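Buying training for your staff: the questions we get asked most

Keabetswe Steyn has been reviewing course providers for small firms in Prenomville for nine years. The answers are hers and she doesn't take commission from anyone listed.

Do my staff need a certificate at all?

Probably not. A few jobs need one by law and your insurer or trade body can tell you which. For the rest, ask who is going to look at it. If a customer has asked for it in writing, fine. If a salesman told you customers will start asking for it, wait until one does.

What does "accredited" mean on a course website?

Less than you'd hope. Anyone can set up a body with a crest and start accrediting people. Ask for the name of the accrediting body, then find out who checks that body. I have had two providers go very quiet at that point.

Is the Maes course worth the money?

It costs £1661 a head, and you get the same workbook as the £1108 version plus a day of coaching by video. The workbook is decent. The coaching day depends entirely on who you get, and they won't let you choose. I'd buy the cheaper one and see whether anybody opens it.

They say 52 hours of learning. Is that real?

It includes "reflection time". Ask for the timetable and add up the hours with a tutor present. Bumer, to be fair to them, print both figures on the booking form. 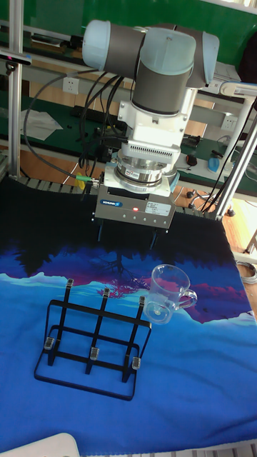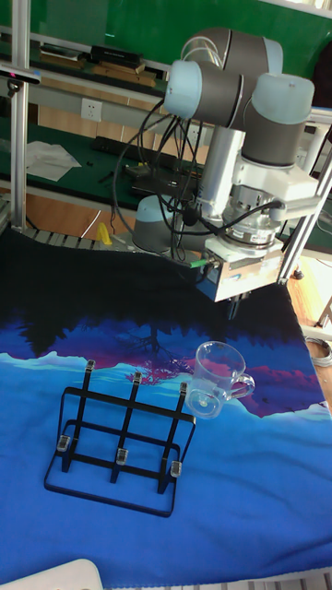
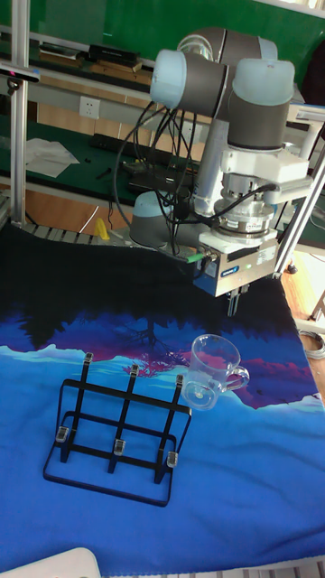 Robot arm and gripper over the table mat

Can we get our money back if people drop out?

Read the terms before you pay. Most providers offer a "transfer", so you can send someone else or move to a later date, and a transfer isn't a refund. Fistuleo will refund half up to the start of the course. After that you're stuck, whatever the nice person on the phone said.

Should we pay for the yearly renewal?

I'm not keen. Ask what has changed in the course since last year. If the answer is a new logo and a short online quiz, you're paying rent on a certificate. Some customers do insist on a current one, and then you have little choice, but get the renewal price written into the first contract. It tends to creep up.

How do I know whether the training did any good?

Don't rely on the feedback forms. People fill them in at ten to five with their coats on, and they give high marks to a tutor who was funny and let them out early. Pick one thing you want done better before you book – fewer wrong invoices, say – and look at it again three months later. No provider I've dealt with has offered to do this for you.

The provider wants to use our logo. Is that normal?

Common, yes. You can say no. If you say yes, ask for a discount, and have it in writing that they take the logo down when you ask.

Can you recommend one provider?

No. Tutors move about and a good course in February can be a poor one by autumn. Ask to speak to two past customers, and choose them yourself from the client list – the ones they offer you will be friends.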